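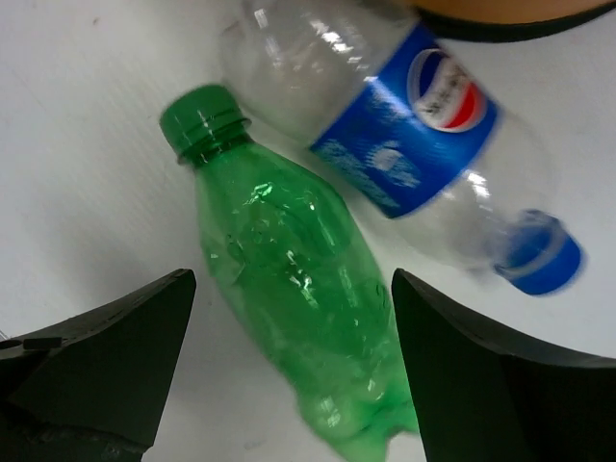 **1/** In June I decided to stop throwing plastic bottles into the normal trash. I want to write down how I do it now, because two people at work asked me and I gave a poor explanation. It will be a small thread about a small subject.

**2/** Before, the empty bottles stood everywhere in my apartment. By the sink, next to the bed, under the desk. Each one weighs almost nothing, so I always thought I would take care of it tomorrow. Then one evening I could not find a place to put my plate.

**3/** My first idea was a big bag behind the door. It was a bad idea. A big bag takes a long time to fill, and I carried it down only when it started to smell of old lemonade. The bag also fell over each time I opened the door.

**4/** Now I use a small container that stands on the table. It is small on purpose. When it is full, I must go downstairs, and I cannot pretend that I did not see it.

**5/** My building has a collection point in the yard, run by a local company named Temell. They take clear and colored bottles together. At my old address the company was Strand, and there we had to separate the green ones from the clear ones. Please read the sign at your own place — the rules are very different from one street to the next.

**6/** About crushing. I used to press every bottle completely flat, and I was proud of it. Then I saw on the Temell sign that they prefer bottles that are not flattened, and I stopped. A bottle with a few dents is accepted. I still squeeze the soda ones a little from habit, my hand does it before I think.

**7/** The caps stay on. I close them by hand, not very tight. Before this I kept the caps in a jar for a school collection, but the collection ended and I had a jar with 300 caps and no plan for them. They went to the yard also, in one bag. 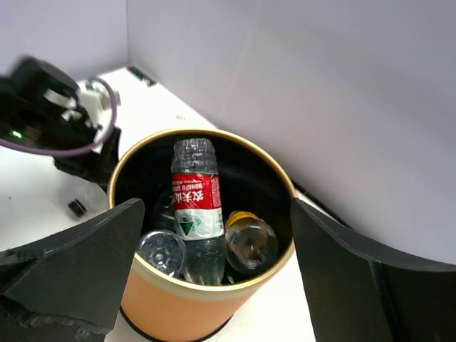
**8/** Do you have to peel off the labels before you bring the bottles down?
At my collection point you can leave them on. The sign says that the labels are removed later, at the sorting plant. I peeled them for the whole first month and got only sticky fingers from it.

**9/** I rinse with cold water, a little bit, one shake, and pour it out. Water bottles I do not rinse. Sweet drinks I always rinse, also in winter, because the ants in this building do not respect the calendar.

**10/** How to put them in: I start with the tallest one, standing up, and then I push the others in beside it at an angle. Sometimes upside down is better. A round bottom at the top and a narrow neck at the bottom, the shapes fit together more nicely than you expect. I enjoy this part, it is similar to packing a suitcase.

**11/** I tried a proper bin too. It was a Gekov with a lid and a pedal, 38 liters. A good bin, I have nothing bad to say about it, but for me it was again the same story as with the bag. It holds winter blankets now.

**12/** Numbers, for those who like them. I kept a list on the fridge and the list stopped at 70 bottles. I did not stop drinking, I only ran out of paper. But while I was writing it I noticed how much of it was plain water, and this was not pleasant to read.

**13/** So I bought a Prakia filter jug for the tap. The taste is okay after the second day. When I have guests I still buy soda — I will not serve filtered water at a birthday.

**14/** If your collection point has different rules for caps or labels, please write them under this post together with your city. I will collect the answers in one list and put it here in the evening.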